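Tuesday, September 29, 2026

Glaze tests, batch 2, kiln opened this morning before anyone else was in. Couldn't wait for coffee, went straight to the lid!

The Carvalho white is lovely. Really lovely. Thick where it pools inside the foot ring, a bit of warmth coming through on the rims, and no crawling on any of the tiles (last time it pulled back from every edge like it was frightened of them). I sieved it twice and let it sit overnight, and I'm giving the sitting most of the credit. Same recipe otherwise, same clay, same shelf.

The green is another matter. It came out the colour of pond water on the lower shelf and nearly brown on the top one, so either the top is running hotter than the controller thinks or I put it on too thin up there. I dipped those last and my arm was getting tired, so I wouldn't rule out thin. Cones are on the windowsill if anybody wants to look at them. The top one has gone right over and the bottom one is only leaning.

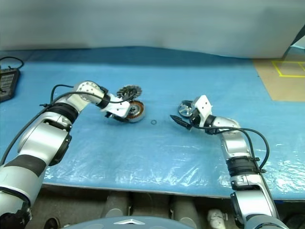 Anyway, the iron red. I'd more or less given up on it after the Wiranville clay, which blistered so badly you could have grated cheese on it, but on the Sillico stoneware it's smooth and properly red, with little dark freckles. I think the Wiranville body wants a slower bisque and I was rushing it. Next time I'll hold for 30 minutes at the top and see if that lets the gas out. If it still blisters I'm going to use up the rest of the bag on planters and call it a day.

Kiln counter reads 3,147 hours. The elements were a bit saggy on the left when I hoovered it out, nothing touching, but please don't load tall pots against that side until I've pinned them back.

Also the Cluvton scales are drifting again. I put the same cup of feldspar on three times and got three different weights, then changed the battery and it behaved. So any odd results from last week might be that. I've marked those pages in pencil with a question mark and I'm not trusting the blue at all.

To do: mix more white, a big bucket this time. Redo green on both shelves, same thickness (count the dip properly!). Order kiln wash, we're down to the crusty bit at the bottom of the tub. Copper test can wait till November.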